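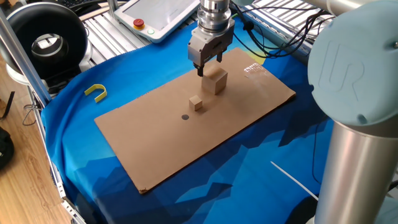

On the open day of the Parsons heart rehabilitation center I came by bus with my neighbor Urho Turunen, who had his valve repaired in September. We were 19 visitors. A nurse, Shabnam Dogar, took us first to the exercise room, where patients walk on treadmills three times in a week while their heart rhythm is followed from the next room. 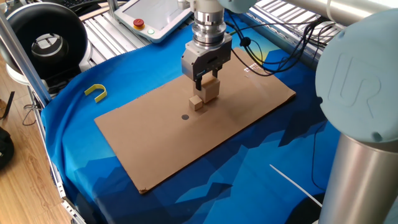 Urho asked how soon one may lift heavy things again. She said the doctor decides it for each patient — he was not so happy with this answer. After that we could try the six minute walk test in the corridor. I made 498 meters and my legs were tired. The coffee was served too late for our bus, so we took the next one.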